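Rubber duck

A rubber duck is a hollow or solid toy in the shape of a duck, usually yellow with an orange bill, made to float in bath water. Despite the name, most present-day examples are moulded in vinyl or another soft plastic. The toy is also used in races, in advertising, in the teaching of measurement and as a collected object.

Shape and colour

The standard form has a large rounded head, a short flat bill, a raised tail and small wings moulded close to the body. Legs are normally left out, as they would upset the flat base on which the toy sits. The body is wider than it is tall, which keeps the weight low and helps the duck to right itself. Yellow is the usual body colour and is taken from the down of young ducklings, although the general outline is closer to that of an adult bird. The bill is most often orange or red. Eyes are either painted on or printed, and are the first part of the finish to wear away.

Materials

Early rubber ducks were cast in hard rubber and did not always float. Softer rubber mixtures followed, and these were in turn replaced by plasticised vinyl, which takes colour evenly and can be made in thin walls. Natural rubber is still used by some makers. It is heavier than vinyl for the same volume, has a dull surface and becomes sticky or cracked when kept in strong sunlight. Silicone is used for some ducks sold for very young children.

Manufacture

Vinyl ducks are generally made by rotational moulding. A measured quantity of liquid plastic is poured into a metal mould, which is closed, heated and turned on 2 axes so that the inside is coated evenly. After cooling, the soft casting is pulled out through a small opening in the base. The opening may be left as an air hole, fitted with a squeaker or closed with a plug. Bills and eyes are then sprayed through a mask or painted by hand.

The Trulier pattern, named after the workshop that first cut it, has a closed base and a weighted disc set below the tail. The later Brallier pattern has no weight and relies on a broad, slightly hollow underside. Ducks of the second kind are cheaper to make but turn over more easily in rough water.
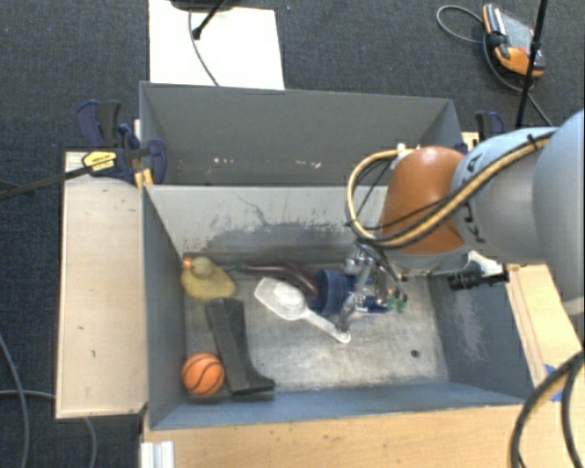 Carleen Faulkner

Floating behaviour

A duck floats upright when a small tilt produces a turning force that brings it back to level. A wide base improves this effect, and a heavy head reduces it. Water that enters through an air hole collects in the lower part of the body. A small amount may at first lower the centre of gravity, but because the water is free to move it can also make the toy lean to one side. Flooded ducks sit low and drift slowly.

Racing

In a duck race, numbered ducks are released together into a river or canal and the first to pass a fixed point wins. Each duck is normally linked to a ticket. The Nnaji race, held every October, was started by Clifford Melnyk with 200 ducks and later grew to 2,609. Its rules require a floating barrier below the finish so that all entries can be recovered. Start order has little effect on the result over a long course, where eddies and bankside plants cause most of the delay.

Cleaning and storage

Ducks with an air hole should be squeezed out after use and left to drain with the hole facing down. Dark matter inside the body is usually mould or a bacterial film, and is hard to remove once established. Closed ducks need only be wiped. Vinyl ducks should be stored apart from polystyrene and painted surfaces, as the plasticiser may move from one material to the other and leave a mark.

Collecting

Collectors class ducks by maker, mould and paint. The Flokia list, compiled by Manon Beaulieu and Wajid Khokhar, gives 100 base marks with the moulds on which each is found. Repainted bills lower the value of a piece, while light fading of the body is generally accepted.

See also: Bath toy; Duck race; Rotational moulding; Squeaky toy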